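Stories > Workshop > Keeping the phone cell running

News Stories Parts Contact

Jeanine Desmet looks after the phone-sorting arm at Van Leeuwen's site in Olgate. She starts with the fingers.

"I wipe them before anything else," she says. "Dust on the fingers ends up on the glass, or the phone slides when it closes."

The arm had done 2,137 picks when she last changed the finger mounts. The set before that lasted 1,128. She blames the screws, which she now checks every 60 picks with a short hex key.

"You feel it before you see it. One side has a little play in it."

Phones and cases go on the marbled top together, at odd angles, with some face up and some face down.

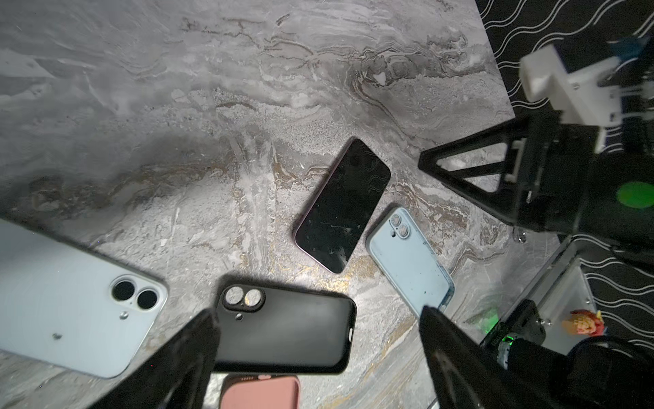
Cases give her more trouble than phones. "A case flexes. If I set the grip for a phone, a soft case folds up. So I close on the case first, write down the width, and then do the phones."

Calibration takes her seven minutes. She repeats it whenever the wrist camera has been bumped, and keeps the readings in a notebook under the bench. The next job is a new cable from Skusen, because the old one rubs when the arm turns back toward her.

Contact the Jestville office | Copyright Van Leeuwen | Back to top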